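Automation at the Wallero depot, Sikov

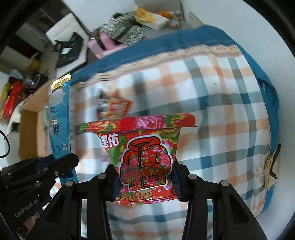

Sikov, November

The Wallero depot in Sikov is a sorting and repacking site for small household goods. It handles mixed loads: sachets and packets, knitted items, food containers, snack bags, cables, small boxed goods and the bags and cartons they arrive in. The site is known in the regional warehouse trade for the Restrepo line, a group of robot picking cells, and for the way its jobs were rearranged when the line was brought in. Part of the work at Sikov is now done by people using hand-held gripper tools, which record how an item is picked up and put down so that robot arms can be trained on the same movements.

The depot employs 59 people on two shifts. It is the larger of the two Wallero sites; the other, in Surnow, handles furniture and has no robot cells.

Background

Before automation, mixed loads at Sikov were sorted entirely by hand. A load was tipped or lifted onto a bench, and a sorter separated it into trays by type. The work was steady and needed little training, but it was hard on the wrists and shoulders, and the pace was set by an overhead counter at the end of each bench.

Conveyors came first. They cut down on carrying but left the sorting itself unchanged. A barcode tunnel followed, and it worked well for rigid cartons. It did poorly with soft packaging, where the code was often folded into a crease or facing down, and such items went back to the benches.

Robot arms with suction cups were tried on the benches and then moved to the carton area. Suction cups grip flat, sealed faces. They lose hold on wrinkled film, open-weave fabric and anything with a crimped or pinched shape. The present system uses fingers instead, and depends on recorded human handling.

The Restrepo line

The Restrepo line consists of seven cells set along the north wall of the building. Each cell has an arm, a pair of trays and a feed belt. The line takes its name from the aisle it replaced.

Items reach the cells in shallow trays. An arm picks one item, turns it so that the printed front can be read, and places it in an outgoing tray. Items the arm cannot identify or cannot hold are left in the tray and sent to a bench marked Exceptions. People at that bench sort the remainder by hand and note what kind of item caused the trouble.

The cells do not run without people. Each shift has line attendants who clear jams, swap worn finger pads and restart a cell after a stop. A cell that stops three times in an hour is taken out of use until a technician has looked at it.

Hand-held gripper work

The gripper bench is the part of the depot that visitors ask about most. Operators there hold tools with jointed fingers in place of their bare hands. The fingers close on an item in much the same way as the fingers of a robot arm, and a camera on the tool records the movement from close up.

The picture with this article shows the view from one such tool. Two black arms with ribbed pads hold a red floral packet upright over a checked fabric bag, with a narrow blue packet to the left under the fingertip of a second gripper. Thin packets are among the more difficult goods for a two-fingered tool. Pressed too lightly they slide out, and pressed too hard they buckle in the middle.

A recording session follows a set pattern. The operator is given a short instruction, such as moving packets from a bag into a box, and carries it out several times with the goods lying differently each time. Clutter is left on the bench on purpose. A robot trained only on tidy benches tends to fail on real loads, where bags, loose cartons and clear plastic lie on top of one another.

Operators are told to work at an even speed and to finish each movement, including the ones that go wrong. If an item is dropped, it is picked up again with the tool and the recording continues. Dropped items and second tries are marked afterward by a reviewer, usually another operator, at a desk in the same room.

Good recordings are harder to produce than many new operators expect. The tool is heavier than a hand, it has no sense of touch that the operator can feel directly, and its fingers can be out of sight when they are behind the item. Most people need over three weeks before their recordings are accepted without comment. Former bench sorters tend to learn faster. They already know which end of a packet is stiff and where a soft bag will fold when it is lifted.

Changes in jobs

When the line was announced, the depot had one main job title, sorter, and a small group of technicians and drivers. It now has several. Gripper operators make recordings. Reviewers check and label them. Line attendants look after the cells, and exceptions sorters handle what the cells leave behind. Drivers and technicians remain, and the technical group has grown.

The agreement signed at the start stated that no sorter would be dismissed as a direct result of the line. Posts that fell vacant through retirement or resignation were not always filled, and the number of people on the sorting benches dropped over time. Some sorters moved to the Surnow site. The company describes the change as a transfer of work. The staff association has called it a slow reduction, and both descriptions appear in the notes of the yearly pay talks.

Pay was a point of dispute. Sorters had been paid partly by output, and recording work does not fit such a scheme — an operator who rushes produces recordings that are thrown out. Gripper operators were moved to a flat hourly rate, set above the sorters' base rate. Exceptions sorters stayed on the old scheme for a while, even though their bench received only the awkward items and their counts were lower as a result. They were later moved to the flat rate as well.

Physical strain

Automation changed the kind of strain that workers report. Lifting and reaching have gone down for line attendants, who now walk more and bend to clear the feed belts. Complaints of sore shoulders are less common than they were on the old benches.

Gripper operators report tired forearms and stiff thumbs. The tools are held away from the body, often one in each hand, and closing the fingers repeatedly uses a small set of muscles. The bench was raised after the first months, and operators may rest their elbows on a padded edge between tasks. Recording time is limited to two hours in a row, after which the operator changes places with a reviewer. On Friday afternoons the bench is used for cleaning tools and sorting props, and no recordings are made.

Noise is higher near the cells than it was near the old benches, mainly from the feed belts. Ear protection is offered but required only when a guard is open for repair.

Recording and privacy

The camera on a gripper tool points at the work, but it can take in anything nearby. Early recordings sometimes included phones, lunch boxes and name badges lying on the bench. The current rules ask operators to keep personal things in a locker and to stop a session if another person's face comes into view. Reviewers remove sections in which someone can be identified.

A separate question was whether recordings could be used to judge the operators themselves. Each file shows how long a task took and how many attempts were needed, so it would be simple to rank people by speed. Under the depot rules, files are stored under a bench number, and supervisors may not use them in performance reviews. Staff representatives may ask to see a list of who has opened a file.

Goods used for training

Items for the gripper bench come from damaged or unclaimed loads and are kept in bags and boxes under the bench. The set is changed often. Soft goods with busy printing are kept in it longest; patterned packets lying on patterned cloth are hard for the cells to pick out, and the technicians want many recordings of them. Shiny film is another regular request. So are clear plastic bags, which the cells at Sikov still fail to pick up more often than any other item in the set.

Food packets used on the bench are marked as unfit for sale and thrown away when they begin to tear. Fabric bags are washed and used again.

Results

The cells handle most rigid items and a growing share of soft ones. Flat packets were added after the first round of gripper recordings, and knitted goods after a later one. Loose cables and torn bags still go to Exceptions. When a new type of packaging appears in the loads, the number of items left in the trays rises, and it stays high until recordings of that packaging have been made and the cells updated.

Staff at the Exceptions bench usually see such changes first. Their notes, once filed and rarely read, now set the order of tasks at the gripper bench and are passed over at each change of shift.

See also

Wallero depot, Surnow
Restrepo line
Manual sorting
Warehouse work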